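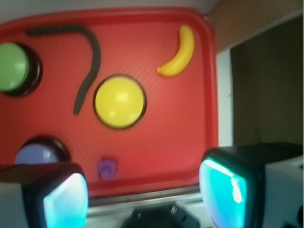

Who Owns a Shared Picture?

Every large image-sharing site makes the same quiet promise to its visitors: find a picture, save it, send it on. The promise is an attractive one, and it has made such sites part of daily life for people who would never describe themselves as collectors. It also leaves a question unanswered. When a picture has passed through the hands of many users, how does a viewer find out who made it?

Silvana Assunção has spent much of her working life on that question. As head of rights and records at Guleo, a mid-sized picture-sharing service, she oversees the department that receives claims from photographers, illustrators and designers whose work has appeared on the site without their names. Her office handled 997 such claims in the twelve months that ended in March.

"Most of them are polite," she says. "People write to us because they have seen their work on a stranger's page, with a stranger's name under it. They want the name corrected. Far fewer ask us to take the picture down."

That preference is reflected in the way the service has rebuilt its upload form. Until last year, a user who submitted a picture was asked for a title and a set of keywords. The form recorded the user's account name and displayed it beneath the image, and many visitors took that name to be the artist's. The new form separates the two. One field is labeled "Shared by" and is filled in automatically. A second, labeled "Made by," must be completed by the user, who may also select "I do not know."

The third choice was the subject of long discussion inside the company. Some staff members feared that users would select it out of habit, and in the first weeks many did. Assunção defended it. A blank that is honestly marked, she argued, can be filled in later by someone better informed. A wrong name tends to travel with the picture for years.

Not every service has followed the same path. Zirnelell, which caters to fans of tattoo designs, wallpapers and hand lettering, relies on its members to supply missing credits. Any registered member may propose a name, and a credit is published once 2 other members have confirmed it with a link to an earlier source. The system is slow for obscure work and fast for popular work. According to Jussara Toledo, who edits the site's lettering section, a well-liked design is usually credited within a day, while an old flyer or a scanned postcard may wait for months.

Toledo came to the work as a sign painter. She still keeps a folder of her own early designs, several of which she has met again on greeting cards and phone cases. "I was never angry about the sharing," she says. "I put those drawings online so that people would see them. What bothered me was a customer who brought me one of my own designs and asked whether I could copy it."

Her section now holds around 300 alphabets and decorative scripts with confirmed authors. Each entry carries the name of the maker, the earliest known place of publication and a short note on permitted use. The notes are written in everyday words. Toledo removed the legal phrasing herself, after finding that most visitors closed the page before reaching the end of it.

Technical remedies have received more attention, with mixed results. Information stored inside an image file can include the maker's name, the date of creation and the terms of use. Many services strip that information when a file is uploaded, in part to protect users from revealing where a picture was taken. Guleo removes location data and keeps the rest. Budov, a smaller service for wedding and family photographers, goes further and prints the credit in a narrow band beneath every downloaded copy. Some of its users crop the band off – a step that takes a few seconds – but the company reports that most leave it in place.

For visitors who wish to use a picture they have found, the practical advice from all three services is similar. Search for the image in more than one place before relying on the name beneath it. Look for the largest and earliest version. Write to the maker when a contact address is given, and state plainly where the picture will appear. Permission for a personal page is often granted without charge – commercial use is a separate matter and should be agreed in writing.

Guleo will extend its new form to older uploads in stages, beginning with the Guerra collection, a set of travel posters submitted by users over a period of 7 years. Account holders will receive a message for each poster they shared, asking whether the maker is known. Replies will be checked by Assunção's department before any credit is changed.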